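How I line up wrist and overhead views for two-arm demos

Posted 2024-07-15

I've been recording two-arm demos on the Flelska bench since May, and the step that ate most of my time was getting the camera streams to agree with each other. My first policy trained fine and then grabbed at thin air. The wrist frames were lagging behind the overhead ones by a few ticks, so the poor thing was learning from the wrong moment! What follows is the routine I use now. It takes me 20 minutes at the start of a session, and I skip it at my own risk.

What you need

Two arms on one table, a camera on each wrist, one camera looking at the whole workspace, and any recorder that writes its own timestamps. I use Clillau for recording and Assefa for playback, but a plain script works too.

Step 1. Put everything on one clock

Let the recording machine stamp the frames as they arrive. I tried trusting the cameras' own clocks once – never again. Set all the streams to the same rate and write that rate into the session notes.

Step 2. Make a sharp event

Close one gripper fast, on purpose, where the overhead camera can see it. Do it 5 times with a pause in between, then switch to the other arm. You want a motion that starts suddenly, so a slow reach is no good for this.

Step 3. Find the offset

Go through each stream and note the frame where the fingers first move. Subtract, take the median of the tries, and shift the wrist stream by that much. Mine came out at 90 milliseconds on one side and 29 on the other, which surprised me (same model of camera, same cable length). So measure both wrists separately.

Step 4. Look at the views before you record for real

Pull a still from each camera and check what the policy will get to see. From the wrist you want both fingers in view with tabletop beyond them, and from overhead you want both grippers and whatever you're handling. 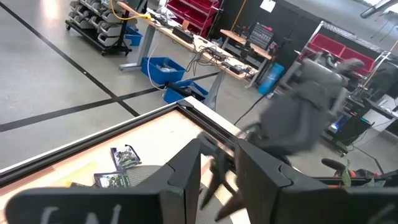

Wrist view, with the two card packs on the table:

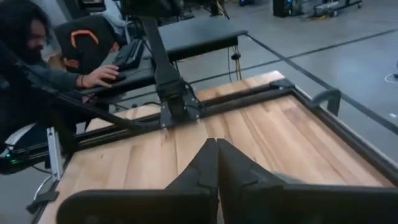

Another wrist view, fingertips nearly touching, then the whole table:

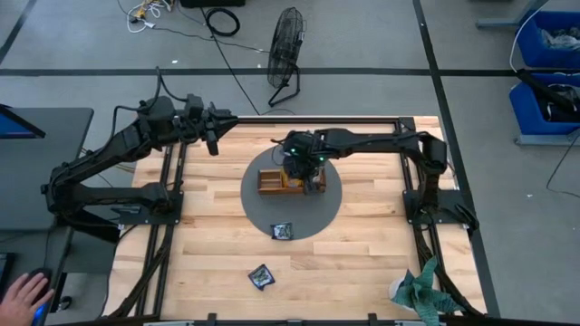

Step 5. Deal with blur

If an arm smears across a wrist view, I shorten the exposure and turn up the room lights to make up for it. A little blur is fine in training data. In the sync clips it's a pain, because you end up guessing at the first moving frame.

Step 6. Save the offsets with the data

Put them in the same folder as the episodes. I kept mine in a notebook for a while and had to redo a whole batch for the Bekholm runs after I changed a cable and forgot which numbers went with which day. Any time you unplug a camera, go back to step 2.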